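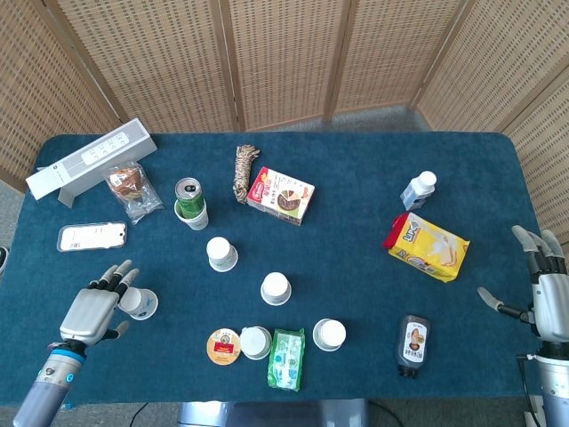

Head view from our two-handed unit, left hand at the paper cup that lies on its side.

Thread: Reset rules for table tasks, how strict is strict?

bench_otter
14 September 2024
Hello all. I am writing the house rules for table sessions at our site in Sterisby and I would like your opinion before I fix them. At present I have these:

Change the layout of the objects after every 13 episodes.
Food stays in its closed packet or bag. No open liquids on the felt.
Both hands start at the table edge, and nobody reaches over the table before the arms are on hold.
A fallen object is left as it is until the episode is finished.

The last rule is the one we quarrel about. In the picture one cup is on its side, one is upright with the drink can in it, and the other cups on the felt are upside down. My colleague would stop, put it right and begin again. I would continue. We have 557 episodes on this table and I do not want to sort them twice.

kettle_and_cam
I agree with you about the fallen cup. If you repair everything by hand, the robot never meets a cup on its side, and then one day it must. Write in the log how each object stood at the start and let it run.

Trurnmont_Lab2
I don't agree, sorry. It depends what the task sheet says. If the sheet says "cups upside down" and one is lying, the episode has a wrong start and should be marked. We had the same discussion in Trurnmont and lost nearly a month on it. Our rule now is short: wrong start, mark it and do it again. Fall during the episode, keep it.

bench_otter
That is a good difference, thank you. My text did not separate the start from the episode itself. I will write it as two rules.

slowgripper
May I ask about the drink can? It stands inside a paper cup. Is this one object or two in your list? We use the Mornside checklist and it has no line for stacked things, so every operator writes it differently.

bench_otter
Two objects, with a note "in cup". I know the Mornside checklist, we began from it. It is good for the safety part and rather thin for the objects.

kettle_and_cam
I find it thin for safety also. It says to check the cables but does not say when. Our habit is before every block of 60 episodes, both sides, by hand, with the arms on hold. In your picture a black cable hangs beside the right forearm. I would write down how much slack it must have.

Trurnmont_Lab2
+1 for the cable. About the cloth, do you brush it? Pastry makes crumbs, even from a bag.

bench_otter
We brush it in the evening. The pastry is replaced each morning and the old one goes in the bin, also when it looks fine.

slowgripper
I would not use real food at all. Spahić sells plastic bread and our operators are happy with it.

kettle_and_cam
Plastic bread does not give way under the fingers like bread does. For a pinch grasp I want the real one. For the folding screens I have no complaint, a calm background is useful. Only mark their feet on the carpet with tape, because people push them with the chair.

slowgripper
We will not agree about the bread :) The tape I will copy.

bench_otter
Tape is added to the draft. The two start rules are numbers 4 and 5 now, and the cable check is number 6. I stay with real pastry until we reach 500 episodes on the next layout, then I will look again. One question is still open: who may release the hold, only the operator or also the second person at the table?

Trurnmont_Lab2
Only the operator, and he says it aloud first.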